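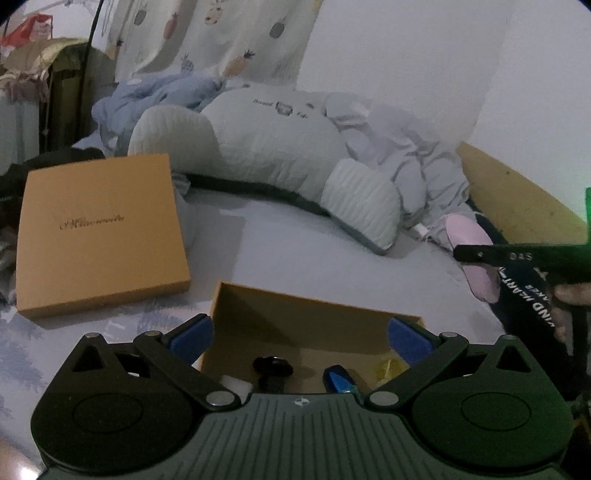
Sending a parcel back when the courier says it's too big

Asked in Postage and Deliveries, Altport board

I need to return a winter duvet to Nistor. It came in a cardboard box, which I've still got, but the drop-off shop on Torkbridge Road says it is over their size limit. The return has to be booked within 5 days and they've quoted me for a collection instead, which seems steep for bedding. Can I put it in a smaller box or does it have to go back in the one it came in? The returns page only says "suitable packaging".

3 answers

Answer 1
You can use any box. I sent a mattress topper back to them in February in a box from the supermarket and got the refund fine. Squash it down, tape it, done.

Answer 2
Check the size before you buy anything. Drop-off shops mostly go by the longest side plus the distance round the middle, and yours may only be over by a bit. Measure the outside of the box with the flaps shut. If it's over, a duvet will go down to nearly half the size in a vacuum bag, but put the bag inside a box and don't post it on its own – they split. Keep the original label or write the order number on a slip of paper inside. Ask for a receipt at the counter and take a photo of it, as the ink fades. Mine took 2 weeks to show as received and I needed the receipt when I rang them.

If you do end up paying for collection, Protunen let you choose a morning or afternoon slot. The shop won't tell you that.

Answer 3
same problem here with a rug, did you get it sorted?

Was this page helpful? 287 people said yes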